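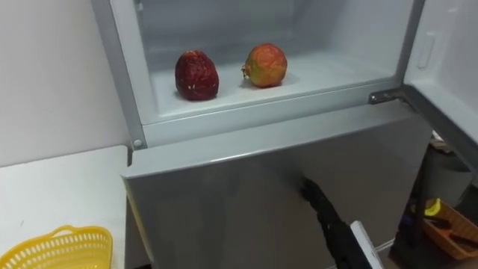
Top compartment, door open. 

Ticket opened Aug 24, 2024
Subject: Breaker trips when fridge and window AC run together
Status: still open, sort of

Hi again, same person who wrote in back in April about the flickering hall light. That one went away by itself. This one hasn't!

The short version is that the kitchen breaker in my Majali panel keeps tripping, and I've got the Ondumora energy monitor clipped on, so for once I have numbers. The fridge and the window AC turn out to share a circuit (thanks, whoever wired this place), plus the outlet by the table where I charge everything. It trips mostly in the late afternoon. Never overnight, not once.

What I did first: unplugged everything on the circuit, reset the breaker, waited. It held. Plugged the fridge back in by itself and it held all evening. Then I added the AC on low and that was fine too, so of course I switched it to high and went to make dinner, and click, dark kitchen. 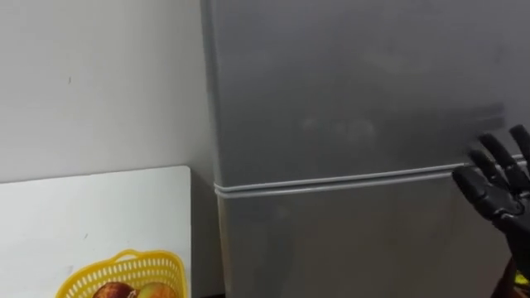
Fridge, doors shut. 

The monitor showed a spike to 535 watts on the fridge channel right before one of the trips. I'm guessing that's the compressor starting or maybe the defrost heater, I don't really know how to tell them apart. The AC was already pulling its share at that point. Your help page says to keep a steady load under 80 percent of what the breaker is rated for, and I'm pretty sure I blow past that whenever both are going hard.

I also tried the things your auto-reply suggested:

Firmware update on the monitor - done, took two tries because my Wi-Fi dropped.
Clamps facing the right way - one was backward, oops, fixed it. So please ignore any negative readings from before that.
Different outlet for the AC - the only other one that reaches is on the same circuit, so no help.
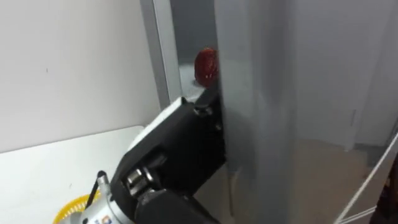
Door partly open.

The door test didn't tell me much. Usage crept up a little afterward, then settled. No trip.

Next I borrowed a heavy-duty Plulholm cord and ran the AC off the bedroom circuit for 4 days. No trips at all! I know, I know, you're not supposed to leave an AC on an extension cord, and I've put it back now. 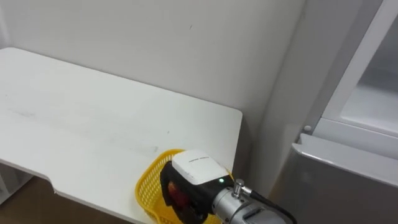
The table outlet seems innocent, by the way. I left it unplugged for one whole afternoon and the breaker still went, so I've crossed it off.

My questions, then. Is a worn-out breaker worth ruling out before I pay Brositow to run a new line? Their earliest slot is in 6 weeks. And can the Ondumora app send me an alert before the load gets too high? I found the setting for daily totals but nothing for live watts. I can export the log if you want it, just tell me which format.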